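From: Nusrat Warraich
To: dishroom-talk list
Date: Saturday, February 11, 2023
Subject: Re: the arm at the end of the line

Štěpánka Urban wrote:

> So management at our place finally signed with Zutach and we get
> one arm in August, for sorting and stacking. Nine of us work the
> back. They keep saying no one is losing hours and I'd like to
> believe it. You've had yours a while, haven't you? What did it
> change, I mean for the people? I've read the brochure, I don't
> need the brochure.
>
> Also, is it loud?

Hi Štěpánka, and hi everybody,

Not loud! The dish machine is louder, the radio is louder, and Simanjuntak (our canteen, for those who don't know it, second floor of the old Prestora building) has a ceiling that makes everything sound like a swimming pool anyway. You'll stop hearing the arm after a week.

The people part is a longer answer. We do 924 covers on a full day, and before the arm I stood at the clean end for most of a shift, grabbing and stacking, grabbing and stacking. My wrists were a mess. Now I do maybe two hours of that and the rest is what they call "cell attendant," which means I clear jams, swap the racks, and teach it new pieces when purchasing changes something without telling us (they love doing this). I like it better. I also got 50 cents more an hour, and I had to ask for that, twice, so please ask BEFORE August and get it on paper.

The thing I miss is the talking. There used to be three of us shoulder to shoulder down there and now we're spread out, one at the scrape window, one on pots, one with the arm. You can go a whole lunch without saying a word to another human being. We fixed it a little by taking our break together, which the new schedule didn't allow for until we made a fuss. Look at your break times when they hand you the draft!

Hours: we didn't lose anyone, but when Pots retired (yes, we called him Pots) they didn't hire for his spot. So is that losing hours? I go back and forth on it. Ask them what happens when somebody leaves, and see how long it takes them to answer.

As for teaching it, you'll have the Cluvitz screen, same as us, and it's not bad once you quit being scared of it. Flat round things are the fussiest. It wants the rim between the fingers, and you nudge it over a bit at a time on the wrist view until you're happy:
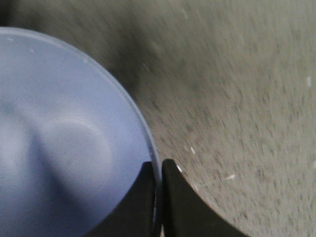

Štěpánka wrote back off-list to ask whether the attendant job goes to whoever wants it or whoever gets picked, and said I could answer for everyone. At ours it was picked, and it was picked badly. They took the two youngest and assumed the rest of us wouldn't care for a screen. I put my name in anyway and so did a woman who's been on dishes longer than I've been in the country, and she's the best of all of us at it. Push for everyone to get the training, even the ones who say no thanks the first time. Ours was half a day, on the clock.

One more, about quotas. There was a target of 500 pieces an hour taped up by the arm the first month, and when it fell short we were the ones who heard about it, which made me so mad. It came down after we wrote out every stoppage for a week and handed over the sheets. Keep a notebook and pen by the cell from day one.

Write me after your first week, I want to hear all of it.

Nusrat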